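Controller comparison moves to the kitchen set

The Sendska and Vultwood controllers have now both finished the first round in simulation. Each one drove the same arm and the same two-finger gripper, and each got 308 pick attempts on the plain table. We threw out the first 8 from both, while the logging was still being sorted out, and kept 300.

On large objects we could not separate them. On small and uneven ones they behaved differently. Sendska closes early and tends to nudge light things away before the fingers meet. Vultwood waits longer, lines up better, and takes more time over every pick. Anyone running a long batch will notice the difference.

Wrist camera settings were the same for both. We tried a wider view partway through and went back – it made the approach worse on thin objects, and we didn't want to change 2 things at once.

Round two uses the kitchen layouts from the Mbwambo scene pack. Objects are placed on the counter at random angles, and the controller has to find a grasp without being told what the object is. The pencil and the broccoli are the pair to watch. A grip that suits a long thin shape lying flat is not much help with a lumpy floret and a short stalk. The marble pattern is also a harder background for the depth estimate than the plain table was.

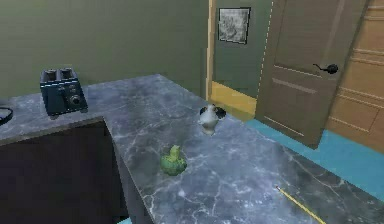
Getting the files

Logs from round one are in the Tirnia shared folder, under controllers. There are 3,100 files, so please copy only the runs you need. Round two logs will go in the same place in March. If you want an object added to the counter set, send the mesh and its weight before then.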